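Lurdes Calado says a desk should have on it only what you used this morning. By that rule mine would be a mug and a biscuit wrapper, so I gave the cables an afternoon in August instead.

The plan was Velcro ties (a bag of 30 from Skedico, far too many) and a tray screwed under the back edge. The tray is still in its box. The ties are somewhere safe — I've looked there twice.
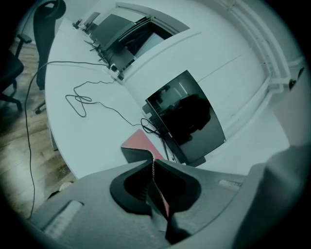 The desk, the red folder and the cables.

The folder holds the instructions for everything I've plugged in since I moved here, including a kettle I no longer own. I read the one for the tray. It wants a drill.

Américo Louro has a drill. He also has my stepladder, so I expect we'll be negotiating until the clocks go back.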